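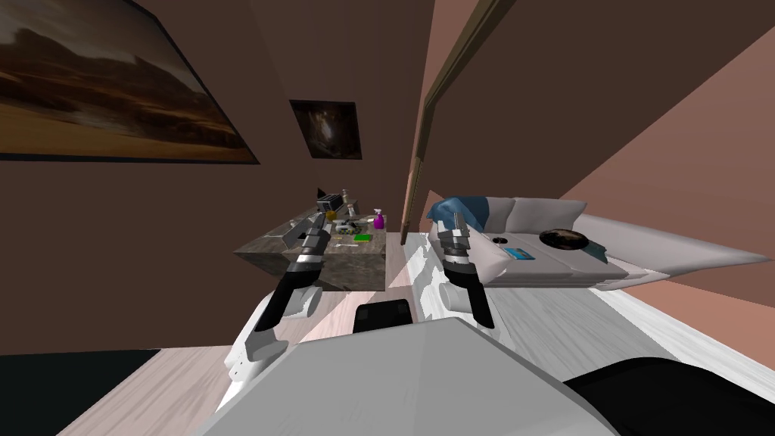
11 de abril. Pinzas Grimport frente a las Wuklow, en simulación

Sigo sin creerme los números de la hoja de Grimport. Dicen que el dedo segmentado se adapta a casi cualquier forma, y puede ser, pero en el simulador la fricción de las almohadillas negras la ponemos nosotros. Con el valor por defecto agarra todo. Eso no me dice nada.

Escena del salón, dos brazos, misma pinza a izquierda y derecha. Objetivo de hoy: el bote pulverizador morado y la esponja verde, los dos encima de la mesa de mármol. Brazo izquierdo para la mesa; el derecho se queda delante del sofá, sin tarea.

Pasadas: 22 con Grimport, 22 con las Wuklow de dos dedos.

Grimport: 13 agarres buenos. Los fallos casi todos con la esponja, que es plana y está pegada al tablero. El dedo toca el mármol antes de cerrar y el controlador de Demchenko lo interpreta como contacto con el objeto. Levanta aire y da la tarea por hecha.

Wuklow: también 13. O sea, empate, con una pinza bastante más simple.

Yaroslav Romaniuk sostiene que el problema es el umbral de fuerza y que no estoy siendo justo. Quizá. Lo he subido y el pulverizador empezó a resbalar por el gatillo, así que lo he dejado como estaba.

La vista de la cámara sale muy inclinada. He repasado la transformación de la base y no veo el error. Preguntar a Rostyslav Sydorenko si Kestbridge cambió el convenio de ejes en la última versión.

Pendiente:
- bajar el paso de simulación y repetir solo la esponja
- registrar el contacto de cada dedo por separado
- no pedir las pinzas físicas hasta junio, como poco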